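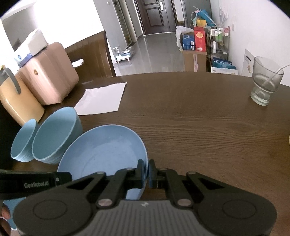
Three blue bowls, and the big one has the speckles.

The Table, Before Dinner

The dark wood table in our dining room was bought for eating. By April it had other duties, and this page of the Vumora house album is devoted to them.

The bowls: wide and shallow, deep and round, and a small narrow one. All light blue. I went into Nolley for a single salad bowl and came out with a color scheme.

The tall beige one: gray handle, good posture, and the only thing on the table that looks ready for guests.

The pink suitcase: on its side, with a white box on top. We got home 17 days ago - unpacking is under discussion.

The paper towel: one sheet, spread out in the middle, crumpled at the left corner. We call it the centerpiece.

Dinner is at 8. Bring a lap.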